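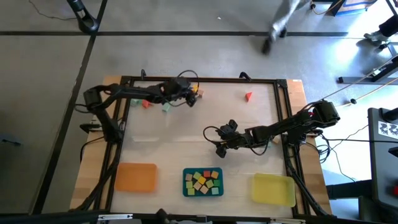 Larasati Lumenta asked last term whether children should sort by color before they are able to name the colors, and the department's position remains that they may. Matching precedes naming in most early classrooms, and a child who places a red cube with other red cubes has completed the task in full.

Home | Courses | Handouts | Reading Room | Contact

Course 2139: Materials and Play in the Early Classroom
Handout 2: Blocks, Trays and Bins

1. Purpose

This handout covers the setting out, sorting and putting away of small colored blocks. Students are expected to have read it before the May practical. The Sarside room will be open for preparation from 8:30 a.m.

2. The tray as an instruction

A shallow tray tells a child where work begins and ends. Trays of different colors, set in a row along the near side of the table, allow one tray to be filled while others wait. Students should note that the color of a tray may be read as a rule. A child given an orange tray will often look for orange blocks, even where the exercise calls for mixed colors. State the rule aloud, once, and then allow the child to work.

3. Shape

Cubes are the usual starting point. A triangular prism placed among them introduces a second property, and the student teacher must decide in advance whether it belongs to its color or to its shape. Either decision is acceptable. Changing it partway through the exercise is not.

4. Putting away

Loose packing in a bin is sufficient for daily use. Blocks that come to rest at an angle need not be straightened. Where the next group will count the set, return the blocks in layers. The full departmental set contains 420 pieces and is divided among the Trendia and Carier cupboards.

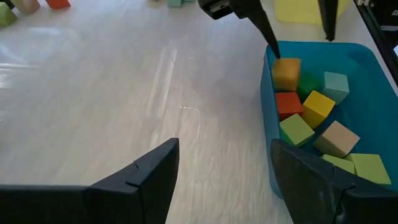 Should colors be kept in separate bins between sessions? Mixed storage is preferred, as it leaves the sorting for the children to do.

5. Written task

Plan a sorting exercise lasting 20 minutes for a group of four children. Identify the property to be sorted, the number of trays, and the point at which the blocks are returned. Submit the plan at the practical.

Comments

Cifuentes: Does the plan need a drawing of the table layout?

Course office: A simple sketch is welcome but carries no marks.

R.: Section 3 helped. My group argued over the prism all morning.

Related handouts

Handout 1: Choosing a Work Surface
Handout 3: Counting with Loose Parts
Handout 4: Observing Without Interrupting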